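Solar Panels and the Kitchen: Which Tips Are Worth Your Time

Home > Kitchen > Power and Bills

We put panels on the roof in Skurnside 14 months ago. Since then I have been told how to cook, when to wash, what to unplug and which pan lid saves the planet. I tried most of it with a plug-in meter and a notebook. Some of the advice holds up. A lot of it has been copied from one website to another by people who have clearly never stood in a kitchen at six in the evening with the sun gone.

All of this is for a house with panels and no battery, on a plan that pays less for what you send out than it charges for what you take in. If your utility credits you one for one, skip most of it. Your dinner can be whenever you like.

Run the dishwasher at noon

Good tip, with a catch. A dishwasher draws hard only while it heats water, twice in a cycle on ours, and coasts the rest of the time. If a cloud comes over during a heating stretch you are buying that power anyway. I set the delay timer so the first heating lands late in the morning and the second a bit after lunch. In August it was covered nearly every time. In the dark months I stopped bothering.

Don't trust the "eco" button to know you have panels. It knows nothing. It runs longer at a lower temperature, and on a solar house that happens to suit you.

Do everything at once while the sun is out

Bad tip, and the most common one. Your panels make a certain amount at any moment, and anything you draw over that comes from the grid at full price. Dishwasher, dryer and oven together will beat a small system on the brightest day there is. Stagger them. Start the washer, wait until it has finished heating, then start the next thing. My neighbor Josué Miranda ran the lot together every noon for a whole summer and wondered why his bill hadn't moved much.

Read the label on the back

Every appliance with a heating element has a wattage printed on it somewhere, usually underneath or behind. Write the numbers on a card and tape it inside a cabinet door. Then look at what your panels are making and see what fits. It takes ten minutes with a flashlight, and it was more use to me than the app.

A toaster oven instead of the big oven

Mostly true. A small box heats faster than a large one and there is less of it to keep hot. For two potatoes or a tray of leftovers it wins easily. For a big roast it does not, because you end up cooking in two batches and the second batch eats up what you saved on the first. Watch the claims on packaging, too. I have seen "uses up to" followed by a number that could mean anything.

Keep the crumb tray clean, and leave space on the sides and back. It gets hotter outside than people expect. I would not push it against a wall or stack anything on top, solar or no solar.

Cook dinner at lunchtime

It works for soup, beans, rice and anything that gets better by sitting. It doesn't work for eggs or fish. The part the tip writers leave out is that you need to cool the food, put it in the refrigerator within 2 hours, and heat it up again at night on bought power. Reheating a saucepan of stew takes much less than cooking it did, so you come out ahead. Spread it into shallow containers first or it will sit warm far too long.

A slow cooker started at nine in the morning is easier. It draws little, draws it steadily, and panels cope with that better than with a burst. Of everything on this page it is the one I would have paid to know early.

Make the refrigerator colder by day

I was sold on this for a while. Turn the dial down at noon, back up at sunset, let the food hold the cold overnight. On our meter the difference was too small to see, and I froze a head of lettuce. Leave it at the right temperature and clean the dust off the coils.

Unplug everything

Unplug the things that feel warm when they are off. The rest is superstition. A clock display on a stove is not what is costing you money, and resetting it every evening is a good way to come to hate your own house.

Hose the panels down every month

The installer, Anderson Andrade, gave me a straight answer on this before he left: look at the output first. Rain does most of the work on a tilted roof. If the numbers drop in a dry spell, and your neighbors' haven't, then think about it. Never put cold water on hot glass in the middle of the day, don't use a pressure washer, and don't climb up there with a mop. Paid cleaning plans deserve a hard look. I was quoted 29 dollars a month for one, and nothing I measured suggested I would get that back.

Buy the gadget

There is a box called the Arketti that promises to switch your appliances on when the sun is strong. Jucélia Guimarães lent me hers. It did what it said with a fan and a water kettle. It was no use with our dishwasher, which needs someone to press start after the power comes back, and plenty of machines are like that. Try yours before you buy: set it going, cut the power at the outlet, turn it back on, and see whether it picks up. If it sits there blinking, save your money. Check the current rating as well. A cheap smart plug is often not rated for a heater or an oven, and I would not run one through it on anybody's word.

How much did it come to?

We bought 283 fewer kilowatt-hours over the year after I started moving the cooking and washing around. I can't swear it was all down to that. We also had a mild winter, and my daughter moved out with her hair dryer. Anyone who gives you an exact saving for your house without asking who lives there is guessing.

If you only want to do one thing, shift the dishwasher and leave the rest of your habits alone.

Reader notes

Elif Naz Çınar writes that her panels face west, so her best hours are from three o'clock on and she cooks a normal early dinner on them. Good point, and one the "always at noon" crowd should hear. Check which way your roof looks before you copy anybody's timetable, mine included.

Raíssa Fagundes asks if an electric kettle beats a saucepan on the stove. For plain hot water, yes on ours, by a fair bit, as long as you don't fill it to the top for one cup of tea. With a lid on, the saucepan closes some of the gap.

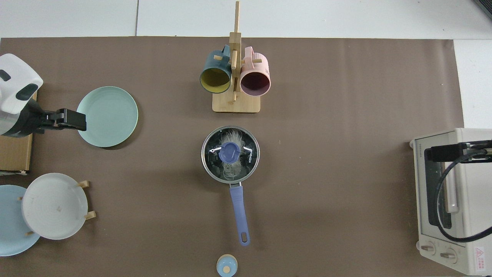
Saucepan, plates and a toaster oven, with the mug tree behind.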